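Open Day at the Cuypers Workshop in Pundstead

The Cuypers workshop opened its doors to the Lultness evening class on Tuesday, April 13, 2021. Femke Claeys showed us two robot arms that work as a pair inside a small tiled enclosure. We went in by twos and had eight minutes each at the bench, with time for questions in the hallway afterward.
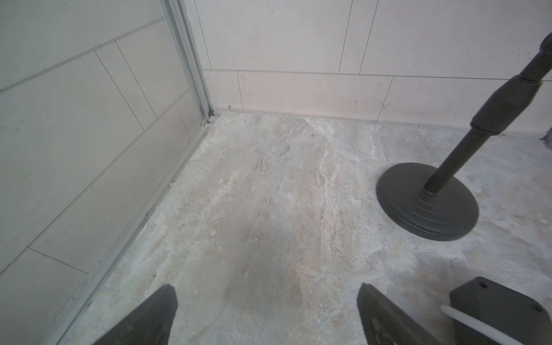

Femke began with how the work is planned. Each job gets a short written card with a start, an end and a list of the items used, and the operator reads it before touching the controls. She then moved to the camera views, which she thinks most visitors skip too quickly. From the wrist you look out between the two gripper fingers, and a thing like the black microphone stand shows mostly as a round base on the floor with a pole going up. It takes new operators up to 32 sessions to get used to working that way.

Handling a clear tube

The first item was a clear tube of small colored beads with a mesh cap. The grippers came in from both sides and met at the middle, with the tube upright against one finger. Femke's advice was to move one arm at a time until you know where both are.
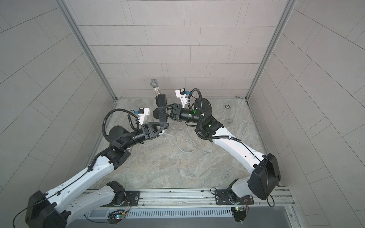

Cable work

Cables are harder - they bend a different way every time. We saw both arms on a black cylinder with a white cable looped around it, one gripper at each end and the cylinder tilted between them. The class from Esteck had asked for this job in February, and it drew the most questions from our group too.

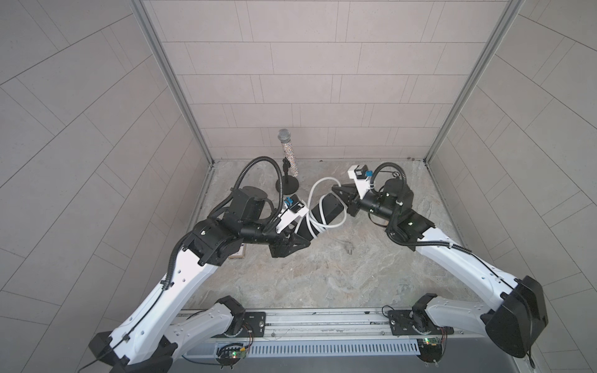 Next visit

Cuypers has room for two more groups this spring. Sign up on the sheet by the classroom door and wear closed shoes. Parking is behind the building.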